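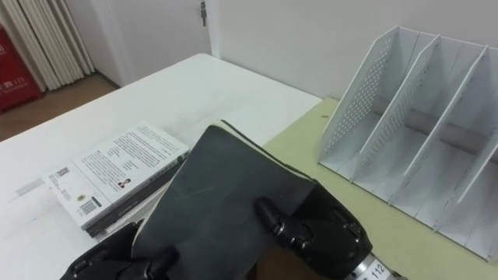 Two-Hand Desk Sorting Station: What to Order and What to Budget For

Equipment > Handling > Two-Hand Stations > Fallden Desk Station

Search all equipment Go

If your work involves books, notebooks and paper files, the Fallden station is a really fun piece of equipment to plan around! You get two black jointed hands, and they can hold a notebook by its lower corner and its side at the same time, with a thumb resting on the cover. That two-sided hold is what we like best. Covers bend and pages slide, and a flat pincer just doesn't cope the same way (we started out on pincers, so we speak from experience).

What comes with it
Pair of hands, left and right
Wrist cuffs and cables
Controller and power supply
2 days of setup and training at your site

What you supply
A sturdy table with clear space on the hands' side
A mat, if your tabletop is slick
An upright file organizer with open slots
Your own books and notebooks, the scruffier the better

Planning your budget
Please don't spend it all on the hands! Fingertips wear, and we suggest ordering 4 spare sets with the station. Put money aside for a second organizer too, in a different slot width. Shirley Hebden on our planning desk will go through your list with you and tell you what can wait until next year.

Try your own items first. Send us a box of up to 100 pieces and Hongjun Tang will run them on our bench, then write up which ones need a different grip. Thin paperbacks and glossy covers are worth including, and so is anything with a stiff spine.

Lead time is 9 weeks from a signed order. Stations for a September start should be on order by early summer, and the Gerkeo table frame ships separately, so measure your doorway before you pick a size.

Questions about power or floor space go to Despina Pascu.

14 shares | 2 comments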